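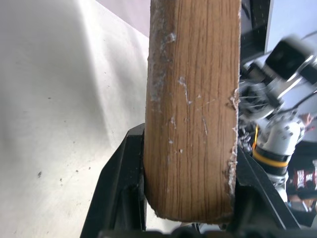 Home | Forums | Workshop | Old Furniture | New Posts

Stripping veneer off a 1930s sideboard – am I mad?
6 min read | 14 replies | 3 shares

mossytop
Posted 21/01/2019
Picked up a sideboard at the Zolldale auction for 20 quid and I'm over the moon with it! Lovely bowed front, all the handles there, and the drawers run like silk. The trouble is the top. The veneer has lifted all along the back and there's a patch the size of my hand missing altogether. Part of me wants to rip the lot off and start again. Has anyone done it? How bad can it be?

plankton_pete
Not mad, but don't rip! Damp cloth, iron on medium, work along a few inches at a time and slide a filling knife under. If it's old hide glue it lets go beautifully and the smell takes you straight back to school woodwork (I love it, my wife goes out). I did a whole wardrobe that way last October.

Gluepot
Please leave it on. A lifted edge is an afternoon's job. Get fresh hide glue under there with a thin blade, greaseproof paper on top, flat board, clamps, leave it overnight. Then you only need to patch the one missing bit. So many good tops get stripped and there's plain old pine underneath.

plankton_pete
Pine can look smashing though. Mine did.

Gluepot
On a wardrobe side, maybe. On a bowed front sideboard you'd have one colour on top and another below and you'd see it every time you walked in.

mossytop
Ooh, good point about the colours. What would I patch it with?

hattie_b
Try Brarum, the reclaimed place past the station. They have a drawer of old veneer offcuts and they'll let you hold bits up to a photo. Match the grain first and worry about the colour later, you can always tint it. Cut the patch as a boat shape, long and pointed at both ends, a straight cut across the grain shows a mile off.

sawdust655
Seconding the boat shape! And for cleaning up the surface before you glue, don't go coarser than 200 grit. Old veneer is thicker than the modern stuff but you can still go through it in a blink. Ask me how I know.

plankton_pete
I'd use a cabinet scraper and no paper at all. I've got an Orkik one and it takes off shavings you could read through.

sawdust655
Scrapers are great if you can sharpen them. I can't, so paper it is, and my tops come out fine thanks :)

hattie_b
Bit of both here. Scraper in the middle, paper near the edges where it likes to catch.

mossytop
Update! I went with Gluepot's way. Back edge is stuck down tight and I tapped all over it with a fingernail this morning – no hollow sound anywhere. Found a strip at Brarum that's nearly a dead match. First patch was awful, second one went in sweet as anything. I'm hooked, I keep looking round the house for other things to mend.

Gluepot
Brilliant news! What are you finishing it with?

mossytop
Was thinking wax?

plankton_pete
Shellac first, then wax. Wax on its own will mark the minute a cup goes near it.

Gluepot
For once we agree.

Share (3) | Reply | Next thread: Sticking drawers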